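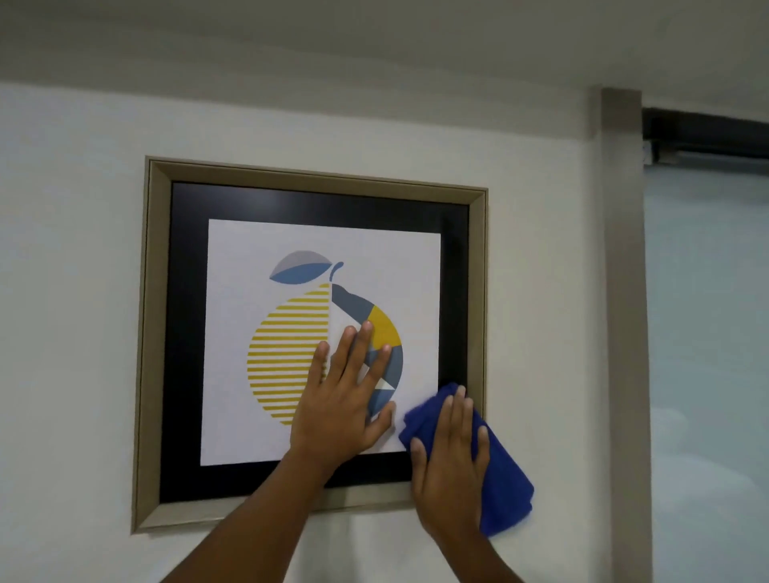 C'est quoi, la différence entre montrer une tâche à la main et la montrer en télécommande ?
À la main, la personne fait le geste elle-même et on enregistre ses mains et ce qu'elle voit. En télécommande, elle pilote les bras du robot à distance, et ce sont les mouvements du robot qu'on garde. La première méthode va vite, la seconde colle mieux à la machine. On utilise les deux.

Galerie Cuvberg, tâches ménagères, lot de mai
Mise en ligne : 9 juin 2019

Page faite vite, pardon pour le désordre. Le reste des photos arrive quand Lama aura fini le tri. En attendant, la première et les notes qui vont avec, pour ceux de Nenstead qui n'ont pas suivi et pour les nouveaux de chez Cania qui reprennent l'annotation.

Photo 1. Essuyage d'un cadre au mur, démonstration à la main.
Main gauche à plat sur la vitre, main droite sur le chiffon bleu. Un citron graphique, moitié rayures jaunes, moitié éclats gris et bleus, grand passe-partout noir autour. Moulure dorée.

Notes de tournage, en vrac

Consigne donnée au démonstrateur : nettoyer la vitre comme chez soi. Pas plus. On a essayé des consignes longues (commencer en haut, finir à droite, etc.) et tout le monde devenait raide. Barnabás avait l'air de désamorcer quelque chose. Retour à la consigne courte.

La main qui ne travaille pas compte autant que l'autre. Un cadre accroché, ça bouge, ça se met de travers. Une personne le tient sans y penser, le robot non. Donc ne pas couper les séquences où la main gauche « ne fait rien », elle fait quelque chose. Merci de l'étiqueter appui et pas repos. J'ai vu repos partout dans le premier lot, à reprendre.

Le chiffon : cauchemar habituel. Il se plie, il se déplie, il passe derrière les doigts. Pour l'annotation on suit la main et le contact avec la surface, on ne suit pas les bords du tissu. Décision de Wakana, on n'y revient pas.

Les coins. Dans les coins les gens ralentissent, changent de doigts, appuient autrement. C'est là que la politique apprise se plante le plus. Demander plus de coins au prochain lot, quitte à en faire trop.

Les reflets. Le verre renvoie la lumière de la pièce et le suivi des mains décroche par moments. Toshio propose de changer l'éclairage, Gladys préfère garder tel quel, parce que chez les gens personne ne changera les lampes pour le robot. Je suis plutôt avec Gladys. A trancher.

Côté télécommande

Même tâche, pilotée depuis le poste de Sakai. Beaucoup plus lent. Le pilote ne sent pas la pression, il la devine à l'image, donc soit il effleure, soit il pousse le cadre. Toshio a pris le coup de main assez vite, moi pas du tout. Limite de force réglée bas pour commencer, on remontera par petits pas.

Ce qu'on garde de la télécommande : surtout les approches et les reprises. Le bras qui arrive, se pose mal, se retire, recommence. Ces ratés-là sont précieux, ne les jettez pas. Ce qu'on garde de la main nue : le rythme, l'ordre des passages, la façon de tenir l'objet.

Objectif pour l'ensemble : 2 000 démonstrations à la main, 300 en télécommande. 3 sites. On n'y est pas encore, les chiffres à jour sont dans le tableau commun, pas ici, je ne veux pas maintenir deux endroits.

Pour annoter

Début de séquence = premier contact du chiffon, pas l'entrée de la main dans l'image. Fin = dernier contact. Si la personne s'arrête et reprend, une seule séquence, avec pause marquée au milieu. Si elle change de main, on coupe.

Étiquette surface : vitre, moulure ou mur. Quand le chiffon déborde sur deux surfaces, on met les deux. Sur la photo 1 par exemple, le tissu dépasse de la moulure et va sur le mur, donc moulure + mur, et vitre si le contact continue dans la séquence. En cas de doute, laisser un commentaire, Lama relit tout.

Pas de visages, pas de noms sur les fichiers. Si un visage passe dans un reflet, signaler et mettre de côté, ne pas flouter soi-même.

Reste à faire
Reprendre les étiquettes repos / appui du premier lot (Barnabás).
Séries de coins, deux démonstrateurs au moins, un gaucher si possible.
Essai miroir, même protocole, juste pour voir jusqu'où le suivi tient.
Retour de Sakai sur le délai vidéo, Gladys relance.

Questions, corrections, légende fausse : écrire à Wakana Morikawa, elle a la main sur la page jusqu'à mon retour.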